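Jan 20, 2019

어제부터 다시 가계부를 쓰기 시작했다. 작심삼일이 될지 어떨지는 모르겠는데, 일단 오늘까지는 썼으니까 이틀은 성공!

사실 작년 10월에도 한 번 시작했었다. 그때는 Plalus라는 앱을 깔았는데, 화면도 예쁘고 영수증도 찍으면 알아서 읽어 준다길래 엄청 기대했거든요. 그런데 항목이 너무 많았다. 커피 한 잔 마시고 나면 이게 '식비'인지 '기호식품'인지 '사교'인지 골라야 하고, 고르고 나면 또 세부 항목이 나온다. 친구랑 마셨으면 사교인가? 친구가 늦게 와서 혼자 먼저 한 잔 마셨으면 그건 또 뭔가? 이런 고민을 하다가 4주 만에 지웠다. 돈은 하나도 못 모으고 분류 능력만 늘었다(그마저도 별로 안 늘었음).

이번에는 그냥 공책이다. 서랍에 굴러다니던 줄 공책에 날짜, 쓴 돈, 끝. 항목은 딱 두 개만 만들었다. '안 쓸 수 없었던 돈'이랑 '쓰고 싶어서 쓴 돈'. 이 방법은 회사 옆자리 Nandini한테 배웠다. Nandini는 몇 년째 이렇게 쓰고 있다는데, 공책을 슬쩍 보여 주길래 봤더니 정말로 숫자밖에 없었다. 메모도 없고 스티커도 없고! 나는 다이어리를 사면 스티커부터 사는 사람이라 좀 충격이었다.

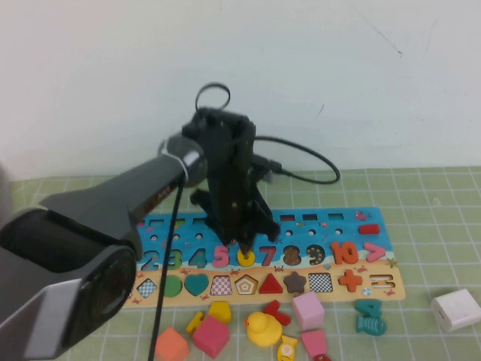
그래서 나도 숫자만 적기로 했는데, 막상 해 보니 손으로 쓰는 게 은근히 느낌이 다르다. 앱에서는 4,000원이나 40,000원이나 똑같이 손가락으로 톡톡 누르고 끝인데, 볼펜으로 동그라미를 하나 더 그리려면 왠지 마음이 쓰리다. 어제는 서점에 잠깐 들렀다가 책 두 권이랑 필요 없는 엽서까지 사 왔는데, 집에 와서 그걸 적으려니까 손이 안 움직이더라고요. 책은 그렇다 치고 엽서는 누구한테 보내려고 산 건지 아직도 모르겠다.

제일 애매한 건 역시 두 항목의 경계다. 점심은 당연히 안 쓸 수 없었던 돈이지. 그런데 김밥으로 때울 수 있었던 날에 파스타를 먹었다면? Nandini한테 물어봤더니 "그럼 김밥값만큼은 왼쪽, 나머지는 오른쪽"이라고 너무 쉽게 대답해서 할 말이 없었다. 그렇게까지 나누기는 싫어서 나는 그냥 파스타를 통째로 오른쪽에 적었다. 오른쪽 칸이 점점 길어지는 중이다...

엄마는 옛날에 달력에다가 가계부를 쓰셨다. 은행에서 주는 커다란 달력 있잖아요, 날짜 칸이 넓은 거. 거기에 콩나물, 두부, 전기세 이런 걸 깨알같이 적어 두셨는데, 연말이 되면 그 달력을 한 장씩 넘기면서 혼자 웃기도 하고 한숨도 쉬고 그러셨다. 어릴 땐 저걸 왜 다시 보나 했는데 지금은 좀 알 것 같다. 지난 명절에 엄마한테 그 달력들 아직 있냐고 여쭤봤더니 이사하면서 다 버리셨다고 한다. 아까워라. 내가 태어난 해 것만이라도 챙겨 둘걸.

아무튼 이번 목표는 소박하게 공책 한 권 다 쓰기! 금액 목표는 일부러 안 정했다. 정하면 못 지킬 때마다 공책을 덮어 버릴 게 뻔해서. 혹시 가계부 오래 쓰고 계신 분 있으면 경조사비는 어느 칸에 적는지 댓글로 좀 알려 주세요. 다음 달에 결혼식이 2건이나 있어서 벌써부터 고민이다.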